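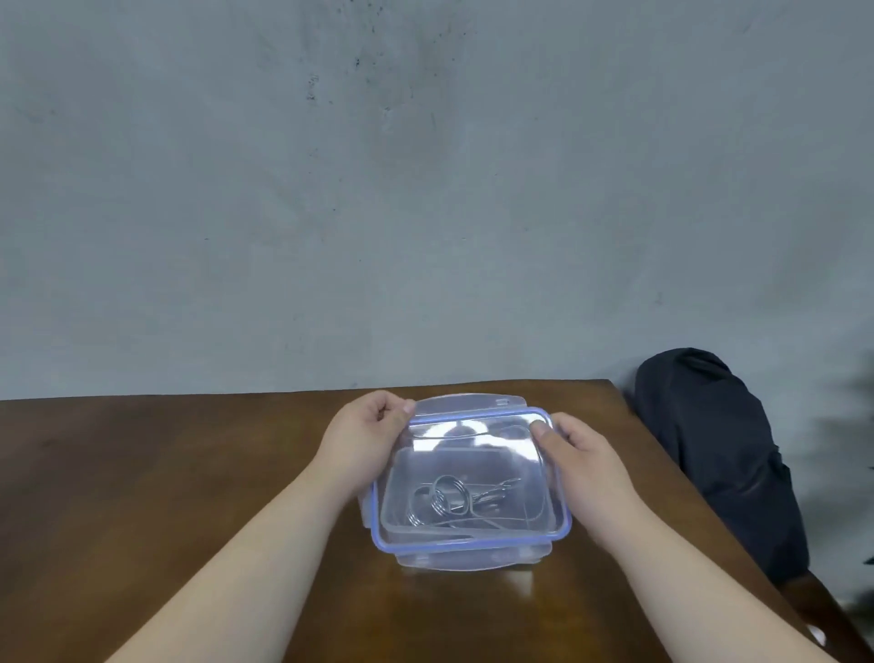

Can a home robot put your small things away for you today?

In a lab, sometimes. In a normal house with normal boxes, I would still do it by hand.

I followed this topic for 5 years, and every year I hear that the kitchen robot is almost ready. Then I look at a food box with a latch lid. You must press the correct corner, and your fingers feel when the seal sits right. A camera does not feel that.

My colleague Uzma Rind tested the Flarnex arm on a packing bench in November. Flat cartons were fine – 60 in one shift. Metal parts made of bent wire were a different story, they hook into each other and the arm lifts two when it wants one.
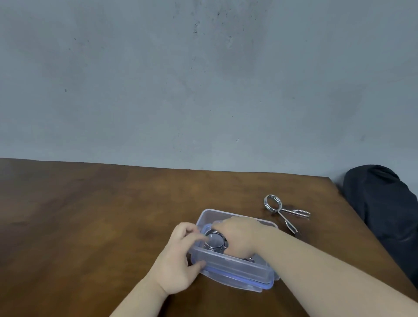

Steel coils in a clear box, one spring clip still on the table.

For a shop floor I am more positive. If the part always comes in the same position, a machine is good for it already. Soltiter asks 4,000 dollars for their small arm, and for one repeated job this can be a fair price.

But at home nothing comes in the same position. My drawer is the proof of this.

If somebody here uses the Nestmont gripper with wire parts, please write to me which fingertips you have. The soft ones or the hard ones?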